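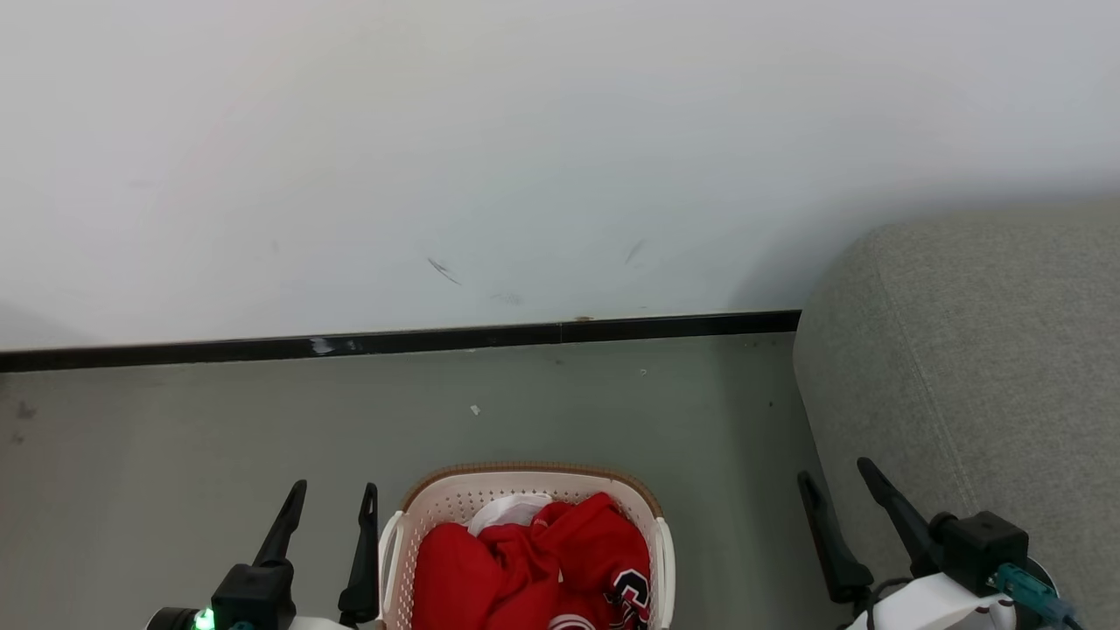 Robot Safety Technician (Household Handling), Etlow site

Parska is hiring a safety technician to work on our two-arm laundry robots. The job is full time, on site, with a start date in September.

Why the position is open

In the spring one of our robots failed to release a basket. The operator pressed stop, the arms held position as they should, and the grippers kept closing. The basket handle cracked and the operator's glove was caught between the fingers. The operator was not hurt. We took every unit out of service the same afternoon and went through the logs.

The cause was in our own software. A stop command reached the arm controllers but was dropped on the way to the gripper controllers if a grip command was already waiting. We found the same fault in 9 of the 206 stop events on record. In the other eight there was no hand near the fingers, and the fault was not reported. It should have been. The fix is in place, and the robots are running again at reduced grip force. We now want one person on the floor whose main job is to catch this kind of thing early.

What you will do

Run the stop tests at the start of each shift and sign off each unit before it is used. Inspect fingers, housings, connectors and cables, and replace worn parts. Watch lifting and carrying trials with baskets and clothing, and write up every fault, including the small ones. Reproduce faults on the test bench with our software staff. Keep the lockout procedure current and train new operators in it.

You can stop any trial at any time. You do not need approval to do this, and a unit you have pulled stays out until you release it.

What we are looking for

Two years of hands-on work with robots, packaging machines or similar powered equipment. You should be able to read a wiring diagram, use a multimeter and follow a log file. Clear written English is required, as other people will act on your reports. Experience with lockout/tagout is required. Experience with the Cendance motion controller is useful, but we will train you on it.

You will be on your feet or kneeling for much of the day, as many trials take place at floor level. You may need to lift a gripper assembly or help move an arm with a second person.

Hours and pay

Day shift, 7:00 a.m. to 3:30 p.m., with a half-hour lunch. No nights. Pay is hourly and depends on experience; the range is given at the first phone call. Health coverage begins on the first day of work. Safety shoes and gloves are provided.

How to apply

Send a resume and a one-page description of an equipment fault you helped track down to the hiring desk at Parska, Barroso Building, Etlow. Leave out anything confidential to your employer. The interview includes a bench exercise and a walk through the test area. Applicants may ask to read the full incident report before the interview.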